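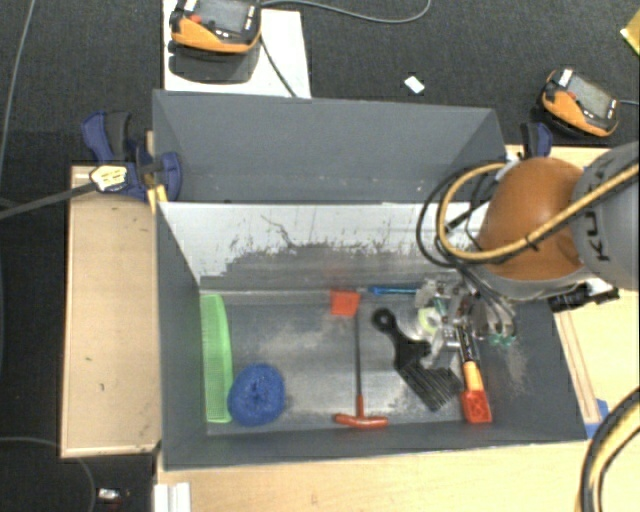 Divided gray box, front section in use

Plesholm Estuary Research Forum > Field Methods > Sediment and Porewater

Topic: Holding time for unfiltered porewater samples, Sullberg mudflat

Posted by: e_ekwueme
May 19, 2019

Colleagues,

I am writing to request comment on the holding time stated in the draft sampling protocol for the Sullberg mudflat. The draft permits porewater drawn from the upper shore wells to be held unfiltered, on ice, until the team returns to the Praltham laboratory. Under the present tide schedule, this may mean a delay of 12 hours for the first wells sampled.

My concern is with ammonium and dissolved iron. The wells on the landward side are low in oxygen, and any contact with air during storage will alter the iron result. I would prefer that all samples be filtered at the well head and that the iron fraction be acidified at once.

I would be grateful for responses before the protocol is sent to the partner groups.

Ese Ekwueme

Reply by: v.molefe

Thank you for raising this. I support filtering in the field for iron. I do not support it for the full set of analytes. In November we filtered every sample at the well head, and the crew was unable to complete the lower transect before the tide returned. Four wells were missed, and those wells are the ones that tell us most about discharge to the channel.

A complete transect with a small storage error is of more use to the budget calculation than a partial transect of excellent quality. I would propose that only the iron bottle be filtered on the flat and that nutrients be filtered at the vehicle.

Vusumuzi Molefe

Reply by: mderkach

I must disagree with the phrase "a small storage error." We do not know that it is small. The November data set included one duplicate pair from well 14, with one bottle filtered at the well and the other filtered at the laboratory. The ammonium values were 200 and 607 micrograms per liter. I accept that a single pair proves very little, and that the higher value may reflect disturbed sediment in the second bottle. It should nevertheless have been followed up before a holding time was written into the draft.

Marta Derkach

Reply by: v.molefe

The pair from well 14 was flagged in the field notes. The pump was restarted between the two bottles and the second ran cloudy. I do not consider it a duplicate in any proper sense, and it was left out of the report for that reason.

Reply by: mderkach

The flag is not in the shared copy of the notes. Could it please be added? Other readers of the data will draw the same conclusion that I did.

Reply by: v.molefe

It will be added. I apologize for the omission.

Reply by: a_humphreys

Speaking for the Humphreys group, which will be running the nutrient analyses, I would ask that the following be considered.

First, we can accept either filtered or unfiltered bottles, but a single batch should not contain both unless the labels make this plain. Last season the filter status was recorded on the field sheet only, and the sheet arrived after the bottles.

Second, freezing is acceptable for filtered nutrient samples. It is not acceptable for unfiltered ones. The present draft is silent on this point.

Third, the filters should be rinsed with sample water before collection. New filters from the same carton have given us measurable ammonium in the blanks.

On the main question I am closer to Dr. Derkach than to Dr. Molefe, although I recognize the difficulty with the tide.

Angharad Humphreys

Reply by: phuc.nghiem

May I suggest a practical arrangement? The delay in November was caused largely by hand filtering with syringes. The muddy wells blocked a filter after a few milliliters, and each one had to be changed with cold hands. An in-line capsule filter on the pump tubing would remove most of that work. We have used these on sandy shores without difficulty. I cannot say how they will perform at Sullberg, where the sediment is much finer.

I would be willing to try one on the two upper wells at the next spring tide and report the time taken at each.

Phúc Nghiêm

Reply by: v.molefe

I have no objection to a trial. I would only note that capsules are costly and that the consumables line for this year has already been reduced. If one capsule is needed per well, the method will not be affordable for the full transect.

Reply by: e_ekwueme

Thank you all. I will amend the draft so that iron is filtered and acidified at the well head. The nutrient section will be marked as pending until Phúc has reported on the capsule trial. Filter status will be written on every bottle, as Angharad has asked, and the freezing rule will be stated for both types of sample.

Marta, would you be able to set out a design for proper duplicates? Three wells would be manageable within one tide.

Reply by: mderkach

Yes. I would choose one upper, one middle and one lower well, with the bottles filled in alternating order from a pump that is not stopped. I will post the layout in this topic. I continue to hold that the 12-hour limit should be removed from the draft in the meantime.

Reply by: e_ekwueme

Agreed. It has been removed.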